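Comparing two grippers on cloth

The Nelance brochure says its fingers handle any fabric. Don't take that on faith. Test them against the Rocha pair on the same job before you pay for either.

1. Fit one set to both arms and run the same folding routine 96 times.
2. Use an ordinary T-shirt, wrinkles and all. A stiff, ironed sample flatters everybody.
3. Log every dropped corner, including the ones the software calls a success.
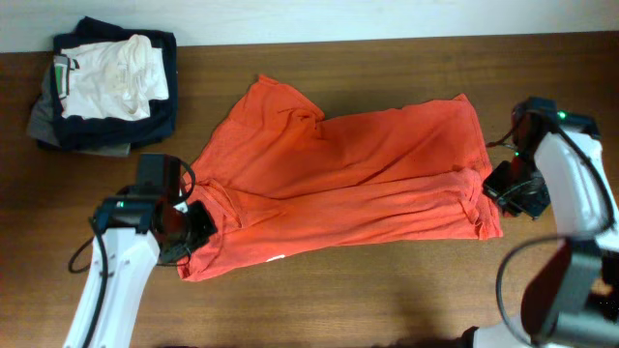 4. Swap to the other set, leave the controller settings alone and repeat.

A gap of 2 drops between sets tells you nothing. Run it again on Sunday with a different colour of shirt.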